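Stidier Community Help > Arms and grippers > Faults

We use cookies to keep you signed in and remember your settings. By continuing you agree to our cookie policy.

Gripper lets go of a small part and the arm stops with a cable fault

Posted by Guilan Xiao, July 9, 2018

Hi all, hoping someone's been through this before. I've got a Fasex gripper on one of my two arms and I'm trying to get it to pick up a small white block and put it on a round green lid. Pretty basic stuff, and it ran fine all through April. Now it closes on the block, lifts, and somewhere on the way over the fingers go slack and I get error 474 on the controller. The manual just says "end effector communication", which could mean anything!

I've restarted everything, swapped the power supply and reinstalled the Cillau driver. Same behaviour every time. It never faults when I leave the arm parked, even overnight.
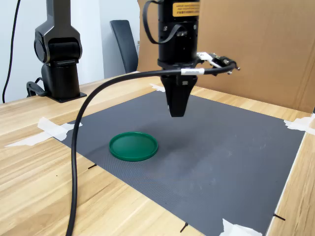 Gripper parked over the mat, fingers closed, with the long cable hanging out to the left.

The part itself is tiny and has a stepped shape, so my first thought was that the fingers were slipping and the software was getting upset about it. I put the grip force up a bit and now I'm worried I'll wreck something.

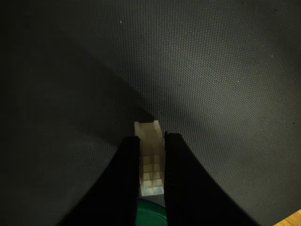
The log isn't much help either. I got through 994 lines of it last night and the only pattern I could find is that the gripper drops off the bus a moment before the arm stops, usually when the wrist has turned a fair way. Then it comes back by itself as if nothing happened. Is that a dying board, or something dumber? I'd rather not send it back if I can help it – the last repair took forever.

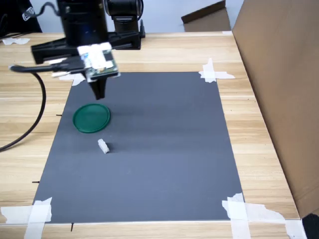

Block and lid both on the board, fingers down near the lid.

Paloma Okafor

I'd bet on the cable, Guilan. I had the same thing on a Wan arm (different code, same idea) and I spent a whole weekend blaming the driver. If it only happens on the move and it recovers by itself, a wire is probably getting tugged in the connector when the wrist turns. Your grip force has nothing to do with it, so put that back where it was before you crack a finger.

Try this. Hit the stop, cut power to the arm, and wait for the lights to go out. Then unplug the gripper lead at both ends and look at the pins. Plug it back in, and clip it to the forearm so there's slack at the wrist but none of it can swing around. After that, power up, keep your hands out of the way, and jog the wrist slowly through its full range with nothing in the fingers. If it faults at the same angle twice, you've found your problem and you need a new lead. Don't wiggle the cable with the arm live to see what happens. I did, the gripper came back mid-wiggle and I got a good pinch on the thumb. 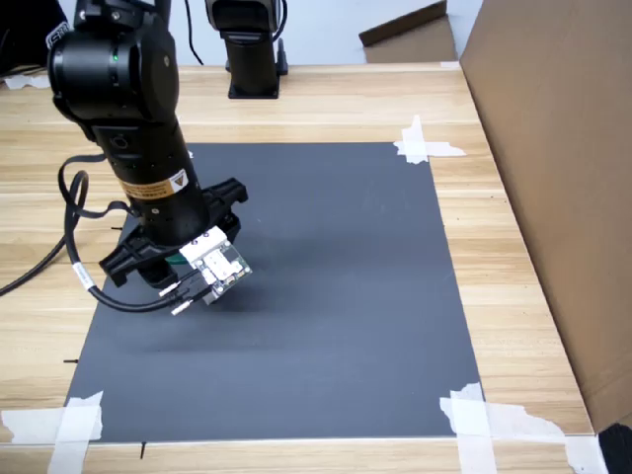
Strain relief is the bit most of us skip, me included. It's boring, it takes ten minutes, and the arm works fine without it until one day it doesn't. Look at the thick black cable with the little white tag on it, how it hangs off the forearm and curves around toward the gripper. I'd want that loop tied in much closer to the arm. The thin black wiring on the two white connectors at the sensor module deserves a look as well – small plugs like those can work their way out without looking loose.

wan_user_ottawa

had 474 once, updated firmware, went away. maybe try that

Guilan Xiao

Thanks both! Firmware was already current, sadly. I did Paloma's slow jog test and it dropped out at the same wrist angle both times, so I've ordered a new lead and a bag of clips. Grip force is back to default too. I'll leave the arm powered off until the lead shows up and post again once I've run it for a few days.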